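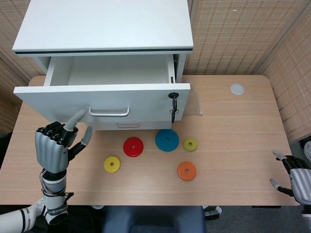 kudo_lates: Packing bench at Billham went part automated in January and I've moved from putting away to checking. Mine is the station with the white drawer cabinet, key left in the lock, coloured rings out in front. Same pay, less walking, 66 totes a shift to sign off.

flokham7: Same pay for how long? Our site lost 7 posts after Dilent did the fit-out.

kudo_lates: Nobody has gone here yet. The dull bit is laying the rings out again — five of them, all sizes, every run.

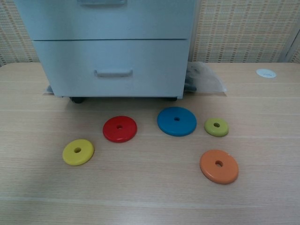
Re: who resets the bench?

tapegun: We do, and it isn't in the job description. I'd raise it.

flokham7: Agreed. It's still work.

kudo_lates: I don't mind it. Beats lifting.
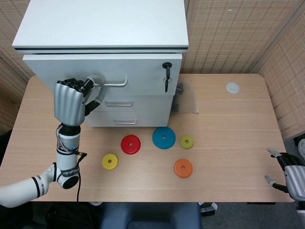
Hand on the top drawer handle, 8th October

tapegun: Fair enough, but get it in writing.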